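Chapter 4
Gathering Good Examples

Before a learning system can pick up so much as a snack, somebody has to show it how, and then show it again, patiently, many more times than you might expect. In this chapter we'll follow the Lotora exercise, which asks for 200 short demonstrations made with a hand-held gripper.

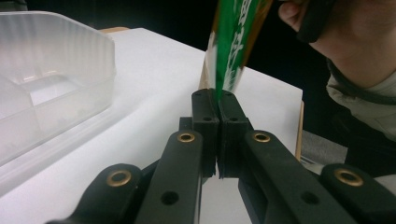 Figure 4.1 A green package held between the fingertip pads.

Take your time with the grasp - a hurried one teaches hurry. Vary your starting position a little, too, and let the fingers open fully before each new attempt.
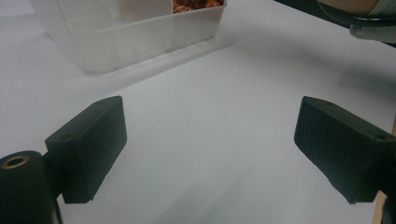 Keep the clumsy tries as well, labeled plainly, and we'll sort through them together in Section 2.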